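Learning to Live Small Again

When I told my mother I was moving into a one-bedroom at the age of 53, she went quiet on the phone and then asked if I needed money. I didn't need money, Mom! I needed fewer rooms. The house on the hill had been too big since the kids left, and I had gotten into the habit of heating and vacuuming four bedrooms so that I could sleep in one of them and keep wrapping paper in the others.

So I've been in the apartment since March, and several of you have written to ask how it's going. Elaheh Nikzad, who has been reading this blog since back when it was mostly soup recipes, asked for "the real version, with the bad parts," so I'll try.

The first bad part was the piano. I don't play the piano. I took lessons for two winters as a girl and can still get through most of one waltz, but I had moved that instrument through three houses and I was ready to move it through a fourth until my friend Masaru came over with a tape measure and held it up against the stairwell wall without saying a word. The piano went to a young couple across town with a baby. I cried in the driveway and then went in and had a grilled cheese sandwich, and by the next morning I mostly missed the top of it, where I used to put the mail.

The books were harder. I had decided on 20 boxes as my limit and I ended up with 8, and I still don't quite know how that happened. I think once you start handing things over you get a little bit drunk on it (my son Emil says this is how people end up living in vans). I gave away a gardening encyclopedia that I've since wanted on at least three separate evenings. The library has it, so I walk over and visit.

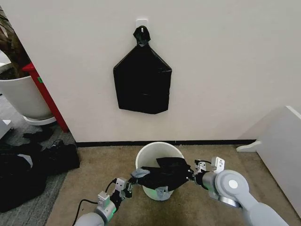
What I didn't expect was how long it would take me to stop walking to the wrong places. In the old house the scissors were in the second drawer to the left of the stove, and they had been there since my oldest was in diapers. For weeks I'd stand in my new kitchen with my hand already out, reaching for a drawer that isn't there. I read somewhere that you should live in a place for a whole month before deciding where anything goes, and I thought that was silly advice and put everything away on the first weekend. Then I moved nearly all of it again in April. The coffee mugs have had four homes. They seem happy over the sink, for now.

The lease also says no nails, so I've become a person with opinions about adhesive hooks. The main one is that you have to wipe the wall with rubbing alcohol first and then leave the thing alone for an hour before you hang anything on it, and I am terrible at leaving things alone for an hour. My apron came down at two in the morning and I was sure somebody had broken in.

Now for the good parts, and there are plenty. I can clean the whole place on a Monday before work, top to bottom, and still have time to sit with my coffee. I hear my neighbors, and I like it more than I thought I would. Abbas Jalali and his wife are right upstairs, and he sings when he does the dishes, always the same song, and always the first half of it. I've started humming the rest down here. One of these days I'll ask him what it's called.

I've also been having people over more than I did when I had a dining room, which makes no sense at all. I used to feel that I had to fill the big table, so I'd put it off until I had the energy for eight guests, and then I never had the energy. Now I can seat three if one of them takes the step stool. Yasaman came last week with a pot of lentils and her knitting, and we talked until it was dark out and never once turned on the television.

I do miss the porch. I won't pretend otherwise. There's a bench by the front entrance of the building where I've been taking my tea in the evenings, and it faces the parking lot, but there's a maple at the far end and you can watch the light go through it if you sit on the left side.

Next on my list is the storage unit, which I rented for one month and have now been paying for since winter. There are 7 boxes in there marked "misc" in my own handwriting. If any of you have been through this and have a system for old letters, please leave it in the comments. I've read the same one from my aunt four times now and it keeps ending up back in the box.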